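Kumis: two-handed household examples from hand-held grippers

Hi, and thanks for downloading this! Kumis is the data set I've been putting together at the Durotthorpe workshop so that a policy can learn small everyday jobs from people doing them by hand. Think hanging things up, taking them down again, moving stuff from one surface to another. There are 4,000 examples in this release, and I've watched way more of them than is good for a person.

What's in the box

Each example is one try at one task, from the moment both grippers are up and tracking to the moment the person says "done" (the audio is stripped, so you'll have to trust me on that). You get a head view plus a view from each gripper, all on one clock. The gripper views are very wide and they swing all over the place, so expect a lot of ceiling, a lot of shelving and the occasional coworker.

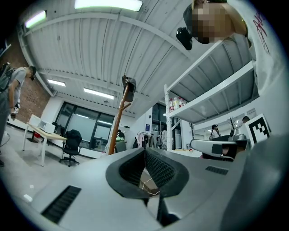
Graciela Domínguez

I set this up as 15 tasks, and every task has its own folder with a short text file in it. Please read the text file first! Some tasks changed a little in April, when I moved them closer to the windows, and the notes say which examples came before the move and which came after. I didn't throw the older ones out. The light is different and I think that's good for training, but if you want a tidy set you can filter on the "layout" field.

The coat stand tasks are my favorites and also the ones with the most do-overs. Fabric never hangs the same way twice, a strap can fold over on itself, and the pegs stick out at odd angles. Both hands have to agree on what's happening. If your model can do these, write to me, I want to see it.

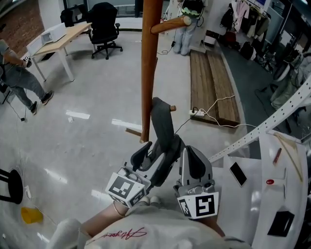 Two-handed work at the coat stand, head view. The square markers are on the grippers.

How to load it

Unpack everything into one folder and point the Claltatis loader at it. It looks for the index file at the top level, so don't move that into a subfolder (I did this myself and lost a morning). If you only want to poke around, grab the Lagos subset. It has 2 tasks, it fits on a laptop, and the file layout is the same as in the full thing.

Labels

Every example has a one-line task description, a "success" field and a free-text comment. I filled in the success field by hand, going by how things stood at the end of the example. If the item was on the peg and both grippers had let go, it's a yes. Failures are in there on purpose, so don't train on everything blindly unless that's what you're after.

Known problems

Marker tracking drops out when one gripper passes in front of the other. Those stretches are flagged, and the positions in them are filled in by interpolation. Also, 9 examples have the left and right streams swapped. They're listed in swapped.txt and I'll fix them in the next release, promise.

Faces are blurred in all views. If you find one that slipped through, please send me the example number and I'll pull it that same day.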